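Patching and Passwords in a Small Clinic Network
Term project report, Information Security 2
15 September 2018

1. Background

Our group looked at how a small health provider keeps its computers up to date and how its staff sign in. The provider is Fesgate, a group of outpatient clinics that share one office network. Fesgate agreed to let us read its IT policies, interview staff and run a scan outside opening hours. We did not touch patient records at any point.

The reason for choosing a clinic was practical. Most of the case studies in our course reader deal with large hospitals that have their own security teams. Fesgate has an outside contractor, Trostura, and one employee who handles IT along with purchasing and phones.

2. Method

We used three sources. The first was the written policy, last revised before the clinics moved to their current booking system. The second was a scan of 100 machines, made with an open source tool our instructor approved. The third was a set of short interviews at the front desk and in billing.

The scan recorded operating system version, open ports and missing updates. It did not try to exploit anything. We also received a sign-in log with 4,000 entries, with user names replaced by codes before we got it. Half of those, 2,000 entries, came from shared accounts, a larger share than the policy would suggest — it allows shared accounts only for the check-in screens.

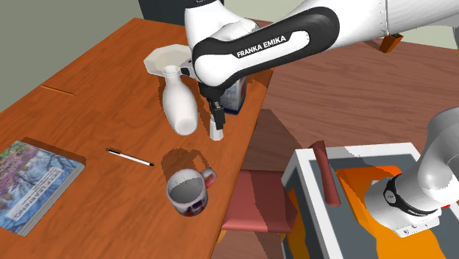

Figure 1. Simulated Franka Emika arm over a wooden table.

3. Findings

Updates. Office computers were mostly current. Trostura pushes updates overnight, and machines that are left on receive them. Laptops were worse. They are often shut in a drawer when the updates go out, and the policy says nothing on how they should catch up.

Older software. The Ofori scheduling program is still installed on the billing computers, although the clinics stopped using it. Billing staff told us they keep it to look up old appointments. It needs an outdated database driver, and that driver accounted for most of the serious warnings in our scan.

Sign-ins. Front desk staff share accounts because switching users takes too long when there is a line. Several people said they would use their own account if they could sign in with a badge. Passwords for the shared accounts had not been changed after staff left.

4. Recommendations

Move the old Ofori data to a single machine with no internet access and remove the program everywhere else.

Have laptops check for updates as soon as they connect.

Test badge sign-in at one front desk before buying it for all clinics. Cemance, the booking system now in use, already supports it.

Change shared passwords whenever someone leaves — this costs nothing and can start right away.

5. Limits

We scanned once, so we cannot say how long any update had been missing. The interviews were voluntary and no one from the night cleaning or records staff took part. Trostura answered our questions by email but did not share its own scan reports. Fesgate plans to review its policy in October, and we have sent the IT office our full list of affected machines.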